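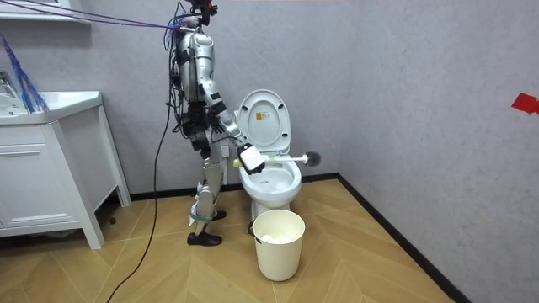 Faizal Sopacua replied:
With respect to the previous post, I do not agree that the brush should be returned to its holder immediately after use. A brush that goes straight back into a closed holder sits in its own water until the next cleaning. In the restrooms under my supervision the brush is rinsed in a clean flush, held over the bowl until it stops dripping, and then laid across the rim with the seat lowered on the handle. It remains there for the length of time it takes to do the sink and mirror.

Furumine Facilities Forum
Section: Restrooms and Washrooms
Topic: Toilet brush procedure for small single restrooms
Page 2 of 2

estrella_alvarado
Thank you for the detail. My concern is with the seat being lowered on the handle. At Stendgate we discontinued that practice in February after the underside of several seats was found to be marked where the handle had rested. The seats in question were the thinner type. We now ask staff to hold the brush over the bowl for a count of twenty and then return it to an open holder. The holder is emptied and disinfected at the end of each shift.

I would also ask members to keep in mind that the original question concerned single restrooms with very little floor space. A procedure that works in a large washroom with a supply cart at the door may not be suitable.

Faizal Sopacua
The point about thin seats is accepted. Ours are heavy and we have seen no marking. I would not recommend the method for every building.

I do maintain that a count of twenty is not sufficient. The bristles hold a good deal of water at the base, near the handle, and this runs down into the holder afterward. Tapping the handle lightly against the inside of the rim removes more than waiting does.

northwing_services
Our written procedure prohibits tapping. It produces splashes, and on two occasions staff reported droplets on their sleeves. The wording we use is as follows:

Raise the lid and seat. Flush once before cleaning.
Apply cleaner under the rim and allow the contact time printed on the bottle.
Brush under the rim first, then the sides of the bowl, then the outlet.
Flush, and rinse the brush in the clean water as it fills.
Hold the brush low over the bowl until dripping stops.
Return the brush. Lower the lid. Remove gloves and wash hands.

Staff are required to keep the bristle end below shoulder height at all times and may not carry a used brush across the room.

Faizal Sopacua
I said tapping lightly. It can be done without splashing if the bristle head is kept well down inside the bowl. However, I understand why a written procedure would exclude it, as "lightly" means different things to different people.

mod_furumine
A reminder to all members that advice on this board does not replace the instructions on the product label. Please do not post recommendations to mix cleaners. One reply has been removed for that reason.

estrella_alvarado
On the sequence given by northwing_services, may I ask why the outlet is done last? Our trainers teach outlet first, with the water level pushed down, so that the cleaner is not diluted when it runs into the bowl.

northwing_services
The order was set so that the brush works from the cleaner areas to the dirtier ones. We do push the water down before applying the product, using the brush in short strokes at the outlet, and I concede that this means the brush has already been there. The procedure is due for review and I will raise the question.

d_harrow
I manage a small guest house with five bathrooms and have followed this thread with interest. May I ask a related question regarding the wastebasket? In three of the bathrooms it stands directly in front of or beside the toilet, there being no other place for it, and it is constantly in the way when the bowl is being cleaned. Is it preferable to move it out before starting or to leave it where it is? My staff are divided on the matter.

estrella_alvarado
It should be moved out, emptied and wiped before the bowl is touched. If it stays in place it will collect drips on the outside, and the next guest will handle it. We place it in the hallway on a folded cloth and it goes back after the floor has been mopped.

Faizal Sopacua
I agree with Ms. Alvarado on this. I would add only that the liner should not be fitted until the basket is back in the room, as liners fitted in the hallway tend to pick up dust.

northwing_services
Our practice differs. A basket in a hallway is a trip hazard in a building open to the public, and we were instructed to stop doing so. It is placed in the sink — lined with a cloth — or inside the shower where there is one.

estrella_alvarado
I must object to placing a wastebasket in a sink. Whatever the cloth, people brush their teeth there.

northwing_services
The sink is disinfected afterward in every case. I take the objection, and for a guest house the shower would be the better choice.

d_harrow
Thank you all. We will use the shower. Could someone also advise how often the brush itself should be replaced? Ours are the Ralaven standard model with the round head.

Faizal Sopacua
When the bristles splay outward or remain discolored after disinfecting. For daily use I budget for replacement every two months. We order a year's supply together with the Lindemann holders, at a total of just over 300 dollars for the building.

estrella_alvarado
We replace ours quarterly and have had no complaints. I consider every two months to be somewhat wasteful unless the water in the area is very hard.

Faizal Sopacua
It is very hard.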